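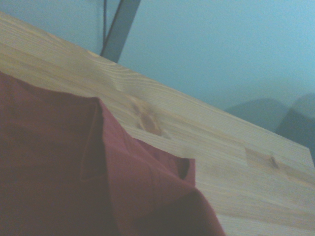 Plarley(うちの近所の共同工房です)の一角を借りて、洗濯物をたたむロボットアームを組んでいます。ブログに進み具合を書くたびに同じような質問をいただくので、そろそろまとめておこうと思って、このページを作りました。で、最初に言っておくと、いちばん手こずっている相手はモーターでも配線でもなくて布です! 赤っぽい布の真ん中あたりがテントみたいに持ち上がっていて、その脇に黒い隙間が口を開けていますよね。ああいう隙間に指を入れれば一枚だけつまめるのか、二枚まとめてつかんでしまうのか、私もいまだに読み切れません。布の話が長くなりがちなページですが、気になるところだけ拾い読みしてもらえればうれしいです。

■ なんで洗濯物なんですか?

たたむのが嫌いだからです(笑)。干すのはまだ好きなんですよ、外に出られるし。でも取り込んだあと、ソファに山ができて、山から直接着る生活になってしまって。工房でアームが組めそうだとわかったとき、まっさきに浮かんだのがあの山でした。積み木を運ばせるところから始めたほうがいいと何度も言われましたし、たぶんそのとおりなんですけど、積み木だと私が三日で飽きます。

■ このプロジェクトの名前はありますか?

「Gallulier」と呼んでいます。読み方は「ガリュリエ」。意味はありません。作業フォルダに適当につけた名前がそのまま残りました。「Gutcombe」のほうは制御用に自分で書いているプログラムの名前で、こっちは本体の話ではないので、たまに混ざって質問が来ますが別物です。

■ どこまで自作なんですか?

「全部作ったんですか」と聞かれると、ちょっと困ります。関節まわりは出来合いの部品に頼っていて、自分で手を動かしたのは指先と配線の取り回し、支柱の立て方、それからプログラムです。指先は何度も形を変えました。先が尖っていると布に引っかかるし、太いとすくえないし。今は先を丸めて細くした二本指に落ち着いています。しばらくはこれでいくつもりです(と言いつつ、また削り始めるかもしれません)。

■ 机は何を使っていますか?

木の机です。節がいくつかあって、木目がそこだけぐるっと曲がっています。見た目は好きなんですが、最初は節を布のシワと間違えて認識することがあって、Gutcombeの中に「ここは節」と教える処理を足しました。白い板を敷けば済む話じゃないかという意見もいただきます。はい、済みます。でも家の机だって木だし、と意地を張っているところです。

■ 使う布は決まっていますか?

綿っぽい、くたっとしたものが中心です。新品のパリッとした布は形が残るのでわりと素直。何度も洗ったものは、つかんだ瞬間に全部だらーんと落ちて、どこが端だったのかわからなくなります。ツルツルした化繊はまだ手を出していません。バスタオルは重さが心配なのでお休み中。靴下は、ごめんなさい、考えたくないです。

机との色の差は大事にしています。木の色に近いベージュの布を試した日は、端の検出がまるでだめでした。練習に使うなら、まず机とはっきり色が違う布を選ぶのがおすすめです!

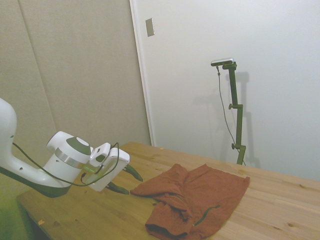
作業中のGallulier。白いアームの指先と机の上の布、奥が支柱です。

■ 支柱はどうやって立てていますか?

机の奥側に立てて、途中をノブつきのクランプで締めています。高さを変えたいときは緩めて動かして締め直すだけなので、気が楽です。ただし締めが甘いとじわじわ下がります。じわじわなので気づきません。一度、朝から調子が悪くてプログラムを疑い続けて、4時間つぶしたあげく、支柱が下がっていただけという日がありました。それ以来、合わせたい高さのところにマスキングテープを貼って、始める前に必ず見ています。

上についているセンサーのケーブルは、支柱に沿って下ろすだけの簡単なやり方です。きれいに束ねたい気持ちはあるんですけど、位置をいじるたびに結束バンドを切るのが面倒で。

■ アームのケーブル、垂れていて大丈夫ですか?

よく聞かれます! 手首の下に回っている黒いケーブルですね。ぴったり沿わせると手首を回したときに突っ張るので、たるみを残しています。長すぎると今度は布をなでてしまうんです。私は手首を端から端までゆっくり手で回してみて、いちばん苦しい姿勢でもコネクタが引っ張られない長さを探して、そこに少し足しました。電源を切った状態でやってくださいね。

■ プログラムは公開していますか?

まだです。Gutcombeのメインのファイルが今1158行あって、半分くらいは私にしか読めないコメントと、消すのが怖い古い処理です。せめて人に見せられる形にしてから、とずっと言っています。設定ファイルの部分だけなら、メールをいただければお送りできます。

■ うまくたためる割合はどれくらいですか?

6月にハンカチで100回通してやったときは、四つ折りの角がそろったのが17回でした。少ない! と思われるでしょうが、その前は数える気にもならなかったので、私としては大喜びです。判定は甘めで、角のずれが指一本ぶんまでなら成功にしています。服になるとまだ成功と呼べるものがなくて、袖らしきところをつかんで、持ち上げて、置いたらまた団子、のくり返しです。

■ 失敗でいちばん多いのは?

二枚づかみです。上の一枚だけつまみたいのに、下の層まで一緒に来てしまう。指を下ろす深さを浅くすると今度は空振りします。この間のちょうどいいところが布ごとに違っていて、シワの寄り方でも変わるのが悩ましいです。今は浅めに下ろして、空振りしたら少しずつ深くしてやり直す、という力技でしのいでいます。時間はかかります。急いで着る服は自分でたたんでください。私もそうしています。

■ 家でもできますか? 音は?

場所さえあればできると思います。音はモーターのうなりよりも、止まるときの「コッ」という机への響きのほうが気になるかもしれません。集合住宅なら机の脚の下に防振のゴムを入れると安心です。あと、アームが届く範囲にマグカップを置かないこと。どうしてこれを書くのかは察してください……。

■ 布の端を見つけるコツを教えてください

コツというほどでもないのですが、斜めから光を当てるとシワに影が出て、層の重なりがわかりやすくなります。真上から明るく照らすと全部のっぺりして、私の目で見ても端がわかりません。それと、折り目の縁と布の本当の端を区別させるには、縫い目を手がかりにするのがわりと効きました。縫い目のない端切れで練習していたころより、ずっと迷いが減っています。

■ 見学できますか?

Plarleyの公開日なら、たいてい私も端っこで作業しているので声をかけてください。動いているところを見られるかどうかはその日の機嫌しだいです(アームのです)。布の持ち込みも歓迎! ただ、お気に入りの服はやめておいたほうがいいと思います。

■ 次は何をする予定ですか?

空振りしたことを指先でわかるようにしたいです。今はつかんだつもりで持ち上げて、何もない空中を丁寧にたたもうとすることがあるので。指の内側に薄いセンサーを貼る案があって、部品は注文済み。届いたらこのページの「指先」のところも書き直します。

最終更新:2021年9月26日

シェア 100 | コメント 17

お問い合わせ | © 2021 Gallulier 製作メモ | ページの先頭へ戻る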